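Our project this semester was keeping one two-arm cell alive. The cell already had a name when we got it (Zollen, on a strip of tape, no one remembers why), and our team of three - Tanner MacDonald, Sylvie Després and me, Radomír Zeman - took it over in November with a binder of old notes and a lot of curiosity. Oddur Briem supervised. This report covers the mounting, the cabling, the homing routine and the cleaning, in the order we learned them, and I hope the next team has as much fun with it as we did!

## Layout of the cell

Both arms bolt to black plates on a single aluminum rail along the front. We love this rail. Loosen a plate, slide it, tighten it again, and you have a different cell. The catch is that every move changes the overlap between the arms, and the old notes gave no plate spacing at all. Sylvie worked out a quick check that we now do after any change: bring the two grippers together low over the middle of the floor, slowly, with a hand on the stop button. If they meet evenly, the plates are square to each other. If one arm has to twist its wrist to get there, go back to the bolts.
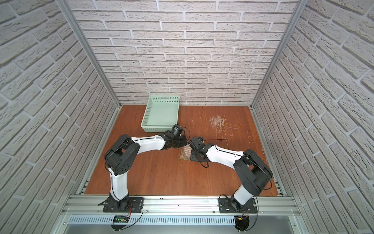 ## Cabling

This was our biggest job and the one I'm proudest of. In October the right arm kept dropping off the bus in the middle of a move, always with the elbow folded. Tanner found the cause by bending the cable by hand while I watched the log: a connector at the elbow that had been pulled tight for too long. We swapped the cable, left a generous loop over the joint and clipped the rest along the links.

Rules we settled on:

- Leave slack at the elbow, then fold the arm all the way and look again.
- Power wires go to the base plate first, signal cables after.
- Unplug at the board, never by pulling on the wire.
- Write every swap in the log, even a boring one.

Our log entry 1243 is the elbow cable, and the fault hasn't come back in any run we logged after it.

## Homing and gripper check

Homing takes two passes. The first is coarse and finds the joint limits; the second is slow and sets the offsets that our control script (we called it Clokisix) loads at startup. Brock Charbonneau from the lab upstairs lent us his alignment notes, which saved us days of guessing.

After homing we check the fingertips through the wrist camera. Both tips should show at the bottom of the view, facing each other with a clear gap. We then drive toward the corner where the walls meet, stop short, and compare the view with our saved reference. The corner post makes a great landmark, much better than the wood grain we tried at first.

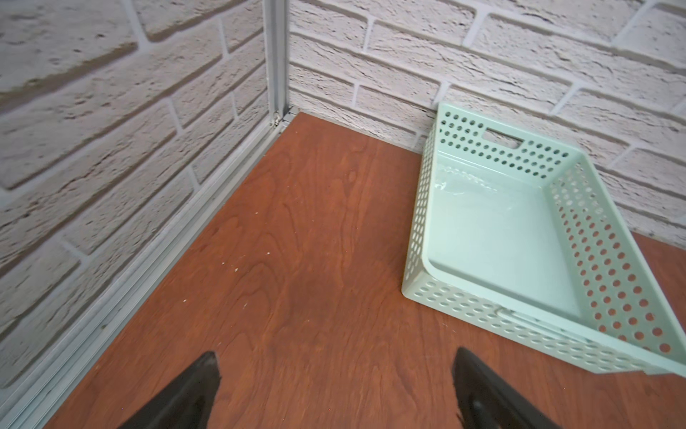 A finger that has slipped on its mount shows up right away in this check, and you can fix it with a single screw before it ruins an afternoon of runs. We had up to 2 slips a week before we started using thread locker on the finger screws, and I wish we'd done that on the first day.

## Cleaning and the floor

Sweep the floor before homing, with the arms powered down. Crumbs collect along the walls, so use the soft brush there and get right into the corners. The wood also scratches easily. We lowered the speed limit near the floor and raised the stopping height a little, and we'd like to try a replaceable mat next.

## Still open

The right base joint makes a faint click when it starts from rest. Tanner suspects the horn screw, I suspect the gear. Sylvie has a spare servo set aside on the Melnyk shelf, and we've left the steps for swapping it in the binder.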